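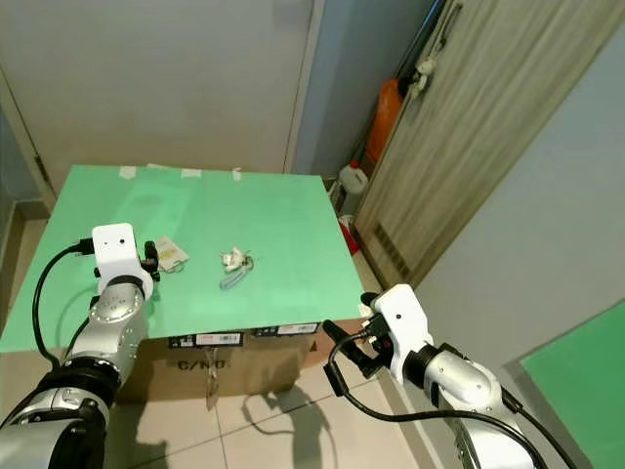

Readers who grew up with the Zunbridge Household Cook Book have been asking for years when it would come back into print, and one of them wrote to the publisher last month to say that her own copy had lost its spine, its index and most of the chapter on preserves. She will be able to replace it in December, when Okier Press brings out a new edition of 2,000 copies.

The book was first put together by the Zunbridge Cooking School as a manual for its evening students. It was never meant for general sale, but copies were passed around and the school began selling it over the counter. It has been out of print for 18 years, and clean secondhand copies have become hard to find.

Okier says the recipes in the new edition follow the last printing made by the school. The text has been reset in larger type, and the old oven settings – "slow," "moderate" and "quick" – now have temperatures in Fahrenheit next to them. Cup and spoon measures are unchanged. Where the original called for a can size that is no longer sold, the weight is given in ounces.

The chapters run in the order former students will remember, starting with bread and ending with cooking for the sick. A section on stocking a pantry has been left as it was, including its advice on storing apples in newspaper. The publisher has added 12 recipes found in the school's class notes, most of them for cakes and quick breads. They are printed together at the back, with a short note on each one, and are not mixed in with the older material.

Two recipes have been changed for safety. The directions for canning green beans now call for a pressure canner, and the mayonnaise may be made with pasteurized eggs. Both changes are marked in the margin, and the earlier wording has been dropped.

One thing that will not return is the advertising. Early printings carried several pages of notices from local grocers and stove dealers, and some collectors had hoped to see them again. Okier said the pages were too faded to reproduce well. The blank pages for the cook's own notes, which came after each chapter in the original, have been kept.

The binding is also different. The school's printings were stapled and later glued, and many fell apart with use. The new edition is sewn and has a wipe-clean cover, and it will lie flat when open.

The Després bookstore will take advance orders starting Wednesday, in person or by phone, with a limit of 2 copies per customer. Other bookstores will receive their stock in December. Okier has not said whether there will be a second printing.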